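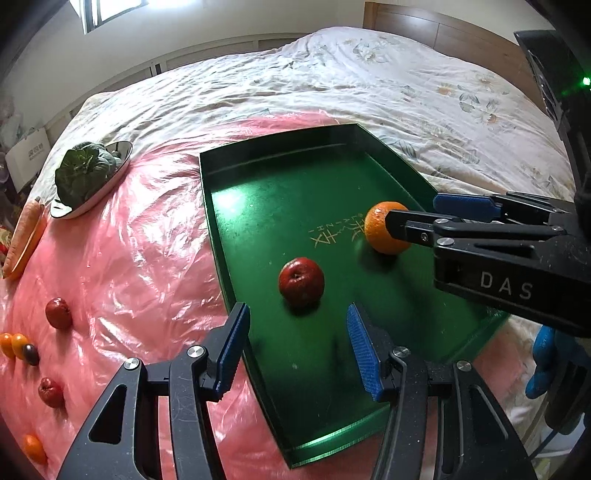 ## Fruit on the green tray

Many of you asked how we keep fruit in the rented rooms at Grurkdale, where the kitchen is shared and the one good shelf in the refrigerator is always taken. My answer is the big green tray. I bought it in May at the Zullard market, and I did not expect to write about it in a newsletter, but it has changed how I sort my shopping.

The bed is the only surface in my room wide enough for this work. I put something over the cover first, pink and shiny in my case, so that the crumbs and the little leaves do not go into the sheets. Then everything comes out of the bags. Apples and mandarins go to the tray. Greens stay on a plate by themselves, and the carrot waits next to them. The plums I leave for the end, for they are soft and I am always afraid to press them.

I take each piece separately and turn it to see the stem end. With a mandarin this is where the trouble begins. An apple with a small bruise I eat the same evening, but a mandarin with a soft place near the stem goes to the compost bucket at once.
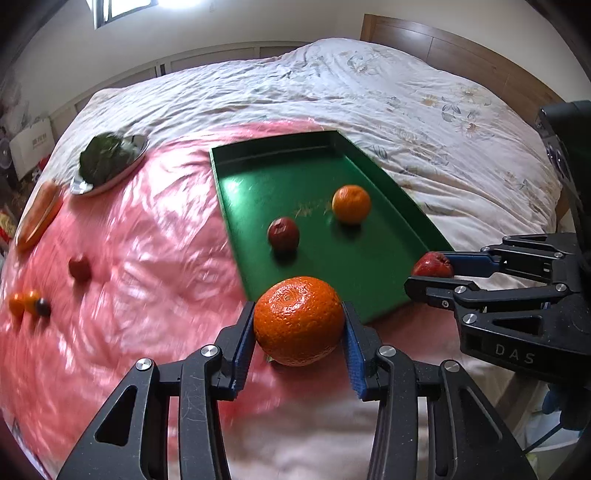 Trudy Prendergast writes that she would never let apples and mandarins lie in one tray. In her house the apples go into a drawer with newspaper between them, and the mandarins stay in a bowl where the family can see them, "otherwise they are forgotten until they are green." She also asks if I wash the fruit before I sort it.

I do not wash it before. I wash what I will eat, and I dry it with a towel. About the mixing, she is probably right, and I know that apples can make other fruit ripen too fast. My tray is only a place for sorting and for the first 2 days. After this the mandarins move to the window side of the hall, where it is cooler.

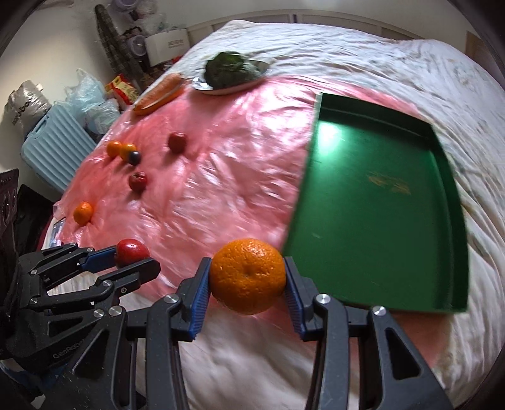
The small apples need a different treatment. They are sweet but they become floury quickly, so I cook them with a little water and one spoon of sugar for 14 minutes and keep them in a jar. Angus Hinds has promised me his recipe with plums, and I will print it when he sends it. If you have a good way to keep greens fresh without a refrigerator, please leave a note in the Wevell mailbox by the stairs.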